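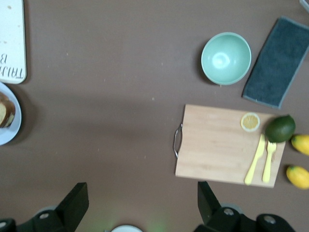
The Second Day of the Loaf

What four months in a small bakery taught one town about stale bread

The ovens at Wekby go on at 2 in the morning, and by the time the shop opens on Friday the shelves behind the counter are full. By midafternoon they are mostly bare. What is left goes on a rack by the door, and until last September almost all of it was thrown out.

Troels Bisgaard has owned the bakery for nine years. He says he used to think of the rack as a cost of doing business, like flour or rent.

"People want to see a full shelf at four o'clock," he says. "If the shelf is full at four, you have bread left at six. I never found a way around that."

He started by cutting the price of day-old bread in half. It sold a little better, mostly to people who already bought from him. Then he printed a sheet of recipes and put it in the bag with each old loaf. That worked. Customers came back asking for the rack, and a few complained when it was empty.

The recipes came from Brynhildur Kjærgaard, who ran the kitchen at a boarding school called Calari before she retired. She fed the students on a tight budget and bread went into nearly everything. She made bread soup with onions, baked puddings, and dumplings rolled in crumbs. Her rule was that a loaf had three uses. On the first day you ate it plain, on the second you toasted it, and after that you cooked with it.

Much of the trouble with old bread comes from how it is kept. Bread goes stale as the starch in it firms up, and that happens faster in a refrigerator than on a counter. A paper bag keeps the crust crisp for a day. A plastic bag keeps the inside soft but the crust turns leathery, and in warm weather mold shows up early. Anything you won't eat in two days should be sliced and frozen. Slices can go from the freezer right into the toaster.

A whole loaf that has gone hard can often be brought back. Run the crust quickly under the tap and put the loaf in a hot oven until the outside is dry again. It needs to be eaten that same day. Bread with mold on it should be thrown out, all of it.

Wekby has now handed out more than 1000 of the recipe sheets. Kjærgaard is working on a second one, which will cover rye. Bisgaard still bakes a full shelf for four o'clock, and he has moved the rack closer to the register.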